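1/ I've been rewriting our rules for running delivery robots on a campus, and I have opinions now. Long thread, get a coffee.

2/ Our old handbook came from the Atholm site and it was 40 pages. I asked three operators what it said about bikes. Three different answers! So the new one fits on both sides of a card and lives in your jacket pocket.

3/ Rule one is speed. We cap at walking pace anywhere with parked bikes or scooters on either side, even when the middle is wide open. People step out backward from between bikes all the time, looking down at a lock or a phone.

4/ Rule two: the robot keeps to the middle of the lane and gives it up to anyone who wants it. No squeezing past. If somebody's walking a bike out of the row, we stop and wait. The Sulline folks thought this would wreck our delivery times. It added 90 seconds to the longest route, which I can live with.

5/ Rule three, and the one I got yelled at for: low sun counts as weather. Rain is in everybody's rules, fog too, but glare hardly ever is. On our card, if the sun is in the forward view, the operator watches live and takes no second robot. (Yes, even at 4 p.m. when it's busy. Especially then!)

6/ Kind of ground I'm talking about:

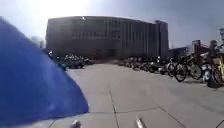
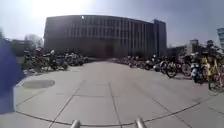
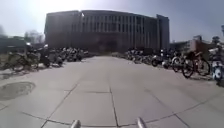

7/ Rule four is the stop drill. Every operator does one at the start of a shift, on the real pavement, with the real button. We log it. Bataineh's log is up to 3,853 stops and they've caught two sticky buttons that way, so I'm done hearing that it's a waste of battery.

8/ Someone asked if we let the robot pick its own route around a blocked lane. Nope. It can stop, and it can back up one body length, and then it asks a human. I might loosen that next year. Might.

9/ Also on the card: no parking the robot in a bike rack, next to a bike rack, or "just for a minute" across the end of one. I know who did it. You know who you are.

10/ The thing I still haven't settled is sound. Kamano wants a steady hum so people hear it coming. Our students hated the hum, and I get it, they've got lectures going on with the windows open. Right now we do two soft beeps before moving off from a stop and that's all.

11/ If you run robots near bike parking and you've found a sound people can stand, please tell me. Replies are open, and I'll post the whole card in February once the last edits are in.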